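How to free up space on your Android phone without deleting your photos

By Anum Niazi
Mar 30, 2023

Quick one today. Phone full, camera app refusing to open, you know the message. I had it on my Jekis last week with 208 MB left. Fixed in one sitting, no photos lost. Steps are for the Jekis but most Androids are close enough, menu names move a little.

Before you start: charge to at least half, get on Wi-Fi. Don't do this on mobile data, the backup step will eat it.

Step 1. See what's eating the space

Settings > Storage. Wait for the bar to finish loading, takes a minute on older phones. Write down the three biggest categories. Mine were Photos, Apps, and "Other". Other is mostly junk, we'll get to it.

Step 2. Clear the app caches

Settings > Apps > sort by size. Tap the top one, Storage, Clear cache. NOT Clear data. Clear data logs you out and wipes downloads, saved games, all of it. Clear cache is safe.

Do the ten biggest and stop. After that you're getting crumbs. Browser and maps were the worst on mine, then a shopping app I'd opened maybe twice.

Step 3. Chat app media

The big one for most people. Every forwarded video gets saved to the phone, then sometimes saved again in the gallery. Open your chat app, Settings, Storage and data, Manage storage. Sort by largest. I had 2763 items in there. Family group, mostly.

Select, delete, then turn off auto-download while you're in teh menu. Otherwise you'll be back here in May.

Step 4. Back up, then remove the local copies

I use Cakeo for backup, Lysenko works the same way. Turn on backup, leave the phone plugged in, go do something else. With over 1000 photos waiting mine took most of an evening.

Don't touch "Free up space" untill the app says backup complete. Check on a computer too – log in, scroll to your oldest photo and your newest, open both full size. Then press the button.

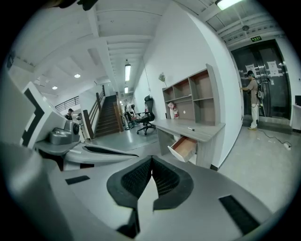 Duplicates next, Step 5. Jikov's free version finds them fine, skip the upgrade. Run the scan, set it to "exact match" first and clear those without looking. Then switch to "similar" and slow down, check each pair yourself. Similar mode is dumb about plain backgrounds. Two shots in a bright office with white walls and a gray floor can get grouped together even when the thing up front is different, so a close-up of a white panel with black stripes might end up ticked for deletion next to a shot of nothing much. Untick anything you're unsure of. Empty the trash after, the space doesn't come back until you do.

Step 6. The Downloads folder

Files app > Downloads. Old PDFs, boarding passes, the same menu four times. Sort by date, keep what you need, delete the rest. Look for anything ending in .apk – that's an installer, you don't need it once the app is on the phone.

Step 7. Restart

Yes, really. Storage numbers don't always update until you do, and Other usually shrinks a bit as well.

If it's still full

Check for offline maps and downloaded shows, they hide inside the apps and don't appear in the gallery. Podcasts too. Set the podcast app to delete after playing.

If you have a card slot, move music over first. Leave apps on the phone, they run slow from a card.

Lysenko steps with the new menus are coming in a separate post.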